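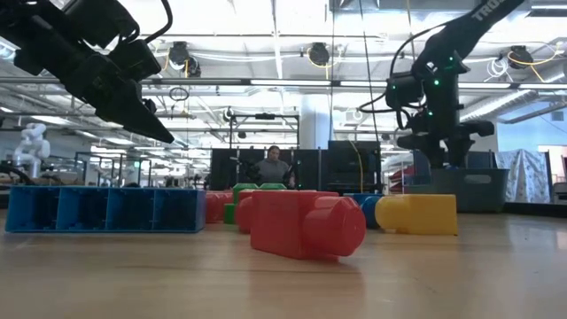

Kidney transplant next month, EBV mismatch. What does the monitoring schedule normally look like?

Posted 15/03/2022 in Transplant and Dialysis

My brother is listed for a living donor kidney at Clamerham. The pre-op letter says he is EBV negative and the donor is EBV positive, and that he is therefore in a "higher risk group for early infection." CMV is negative on both sides. The letter gives no schedule for blood tests after discharge, only a phone number that goes to voicemail.

Details in case they matter: he is 31, no previous transplant, no rituximab. He lives 20 miles from the unit, so frequent draws are possible. He has two small kids in preschool.

Questions:
1. How often is EBV usually checked in the first year?
2. Is there a drug he should be taking to prevent it, the way people take valganciclovir for CMV?
3. A relative had a result of 450 and was told to ignore it. Is there a cutoff?

3 answers

Mathis Le Goff
Accepted answer

I work in a transplant virology lab, not in a clinic, so treat this as background and get the actual schedule from the unit.

On 1: for a negative recipient with a positive donor, a common pattern is a PCR in the first week or so, then monthly for the first three to six months, then every three months to the end of year one. Some programs test more often early on. Extra tests are usually added after treatment for rejection, when immunosuppression has been raised. Positive recipients are at lower risk and many adult programs do not test them routinely.

On 2: there is no standard preventive drug. Valganciclovir and similar drugs act on the virus when it is replicating, and most of the EBV in a transplant patient's blood is in infected B cells where the drug has little to act on. Evidence that it prevents lymphoproliferative disease (PTLD) is weak. The usual first response to a rising load is to lower the immunosuppression, if the graft allows it. He should not change doses on his own. One more thing to check is that belatacept is not in the plan. It is contraindicated in EBV negative recipients.

On 3: there is no universal cutoff. Results depend on the sample type (whole blood reads higher than plasma), the assay, and whether the report is in copies/mL or IU/mL. Our own lab reports anything under 500 as "detected, below quantifiable range." Another lab may put a number on the same sample. What matters is the trend in one lab with one sample type. As a rule of thumb, changes smaller than threefold are treated as assay variation.

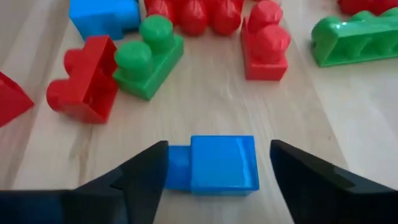

Blue block, light wood tabletop.

A negative recipient who turns positive after transplant is an expected event. Most of these patients do not get PTLD. The symptoms to report are persistent fever, night sweats, weight loss, swollen nodes, a sore throat that does not clear, and unexplained diarrhea or abdominal pain. These should be reported even if the last PCR was negative, as PTLD can occur with a low or undetectable load.

Edit: someone asked by message about the "negative" label. Confirm it is based on VCA IgG and EBNA IgG. If he has had a recent transfusion or immunoglobulin, the antibody result can be falsely positive, so a negative is generally the more reliable direction.

zamfir_402

Mine was the same mismatch, done at Clukitthorpe. I had monthly bloods for six months and then every three. Went positive in month four, they cut the mycophenolate by half and it settled. No symptoms. Ask for the coordinator's email, the phone is useless everywhere.

If they use the Tukuveo portal the EBV results come up under "Molecular" and not under "Virology." Took me weeks to find them.

dialysis_dad

EBV is just mono, everybody gets it. I wouldn't lose sleep. Vitamin D helps.

Comments on this answer (2)

Mathis Le Goff: Most adults do carry it, but a first infection under full immunosuppression is a different risk from mono in a healthy teenager. Vitamin D does not replace monitoring. Any supplement should go past the transplant pharmacist first, as some of them interact with tacrolimus.

Original poster: Thanks. I have emailed the coordinator and asked for the schedule in writing, plus the sample type. Belatacept is not on his drug list, it says tacrolimus, mycophenolate and prednisone.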